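Cómo forrar un rincón con paneles de ladrillo blanco (y que parezca un rincón de verdad)

Por Tariq Lodhi

Si tienes un banco de trabajo, una mesa de fotos o un hueco en el taller que siempre sale feo, este proyecto te va a encantar. Se hace en una tarde larga, casi todo es medir y cortar, ¡y el cambio es enorme! Yo llevo ya tres recintos montados así y con cada uno he disfrutado más que con el anterior.

Lo que vas a necesitar

Paneles impresos con dibujo de ladrillo pintado de blanco, suficientes para tres lados
Un tablero para el suelo, con veta de madera
Perfil de aluminio ranurado, con sus tornillos y tuercas
Cúter con hojas nuevas, regla metálica y escuadra
Cinta de doble cara ancha
Un paño de microfibra

Mis paneles son los Wituver mate. El mate se nota muchísimo: con brillo, cualquier lámpara te deja una mancha blanca en mitad de la pared.

1. Mide el fondo antes que nada

El fondo manda. El mío pedía 1.508 mm de ancho y compré perfil de 2.000 mm para tener margen. Apunta la medida abajo, a media altura y arriba, porque los huecos casi nunca son rectos, y quédate con la menor de las tres.

2. Monta los postes

Pon un poste vertical en cada esquina interior, donde los laterales se encuentran con el fondo. No aprietes del todo los tornillos hasta haber comprobado la vertical con la escuadra. Me gusta abrir un poco los laterales hacia fuera, en vez de dejarlos a noventa grados: entra más luz y se trabaja mucho más cómodo.

3. Corta los paneles

Marca por detrás con lápiz y haz varias pasadas suaves de cúter. Con una sola pasada fuerte el canto se desgarra (perdí así mi primer panel, y era el grande). Los míos tienen 16 mm de alto por hilada, así que corto siempre justo por una línea de mortero y la junta casi desaparece.

4. Haz coincidir las hiladas

¡El paso más bonito! Presenta el fondo primero y fíjalo solo por arriba. Acerca después un lateral y súbelo o bájalo hasta que las líneas de mortero sigan de una pared a otra. Cuando cuadre, cinta de doble cara por detrás y presión con el paño, del centro hacia los bordes.

5. El suelo

Para el suelo escogí un tono marrón rojizo. Queda cálido al lado de tanto blanco, y un objeto de color liso, como una cubeta azul, resalta de maravilla. Deja un par de milímetros de holgura con las paredes.

6. El borde delantero

Remata el frente con un perfil horizontal ranurado y, por debajo, una canaleta blanca perforada. Los cables van por la canaleta y la ranura te permite atornillar lo que quieras donde quieras.

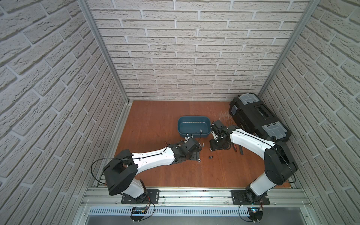
Última modificación: viernes, 28 de octubre de 2022

Con las tres paredes puestas, mira el conjunto desde el frente y algo desde arriba. Si una junta te salta a la vista, despega ese lateral y repite el paso 4, que con la cinta reciente se recoloca sin problema.

Para limpiar, paño apenas húmedo y nada de disolventes en la cara impresa. El polvo se acumula en la ranura del perfil y sale muy bien con un pincel seco.

En diciembre quiero probar los paneles Herneck, que traen un ladrillo más pequeño. Si alguien los ha usado ya con postes de aluminio, que me cuente en los comentarios cómo le quedaron las esquinas.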